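Tsakiris 521 Pipette Stand and Bench Rail

Product code 521. Supplied by Parkaleck Lab & Classroom Supplies

Price: $50 with rail, $161 for the four-rail bundle
Availability: in stock, next shipment due in May

Every catalogue you'll get this year has a page of pipette stands, and most of them will tell you the stand protects your investment, improves accuracy and brings harmony to the bench. We sell pipette stands and we don't believe most of that. A stand keeps pipettes upright and off the counter. If you have three pipettes and a drawer you look after, you may not need one at all, and we'd sooner you put the money toward a calibration.

The 521 is the one we've kept in the range after dropping two others. It is a horizontal tube on a pair of angled legs. Pipettes hook over the tube wherever there's room. There are no moulded slots, no carousel and no numbered positions.

What the maker says, and what we think

"Universal fit." No. Tsakiris prints this on the carton and we've asked them to stop. The rail suits pipettes with an open hook or finger rest that will go over a round bar. It doesn't suit most electronic models, which are top-heavy and need their own charging cradle, and it doesn't suit older pipettes with a shallow finger rest that slides off if the bench gets a knock. Measure yours first. If the inside of the hook is narrower than the bar, nothing you do with tape is going to help.

"Prevents contamination." Hanging a pipette tip-down stops liquid running back up into the barrel, and that's worth having. But you can get the same result by never laying a pipette down with liquid in the tip, which everybody is taught in first year and plenty of people forget by second. The rail won't clean anything. It also collects dust, like any other object left on a bench, so wipe it.

"Ergonomic." We can't find anything ergonomic about it. It's a rail. The height is fixed, and if you work sitting down at a standing-height bench you'll be reaching up a bit.

"Anti-slip feet." These are fine on laminate and epoxy benches. On stainless they creep. Fotini Sfakianakis in our warehouse loaded one end only and pushed it with a finger, and it walked across the steel packing table without much argument. Two dots of the removable putty sold for picture frames fixed it.

Who it suits

Teaching labs, mainly. Students put things back in the wrong slot on a slotted stand, or force a big handle into a small slot and crack it, and a plain rail gives them less to get wrong. It's also handy where a bench has a mix of brands bought over a lot of years, as most do.

Who should skip it

Anyone wanting a stand for multichannel pipettes. They hang crooked and take up half the rail. The Lotberg upright stand costs more and is uglier, but it was made for the job. If you share a bench and need to know whose pipette is whose, the carousel from Trornness has labelled positions, though we've had a few come back with a stiff bearing and would test the rotation before you throw the box out.

Assembly

Lay both legs flat, push the tube fully onto the spigots and tighten the two screws from underneath with the key provided. The key is soft and rounds off easily. Use a proper hex key if you own one. Stand the unit up and press down on the middle of the rail with your palm; if it rocks, loosen one leg, let it settle on the bench and tighten again. The printed instructions show washers that are no longer included. You haven't lost them. 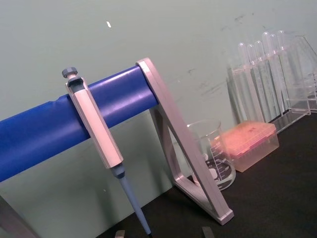
Load the rail from the middle outward and leave enough room to get your hand between neighbouring handles. Crowding is the usual reason a pipette ends up on the floor, and the floor is what damages pipettes. If yours has been dropped, check its calibration before you trust it again, whatever it looks like from the outside.

Cleaning

Use mild detergent and water, or 70 per cent ethanol on a cloth. The carton says "autoclavable" in small print on one panel and "do not autoclave" on another. We wrote to the maker and got both answers, a week apart. Our advice is to keep it out of the autoclave until they make up their minds. Bleach is listed as safe, but we'd rinse it off promptly and not leave it sitting around the screws.

Warranty and returns

Twelve months on the legs and tube, nothing on the feet. The "lifetime" sticker on some older cartons refers to a scheme that ended, and we can't honour it. If the stand doesn't fit your pipettes, send it back clean and in the carton within 30 days and we'll refund the price but not the outgoing freight. Please don't send the pipettes with it — we've had that happen, and the paperwork took longer than the refund.

Spares

Feet, set of four: code 498
Screws and key: included with the feet

Replacement tubes aren't sold separately. A bent tube means a new stand, and we think that's poor on the maker's part and have said so.

Questions about fit go to Stavros Karagiannis at the trade counter. Have the make and model of your pipette ready, and a measurement across the inside of the hook. The counter closes at 4 pm and doesn't open on Tuesday.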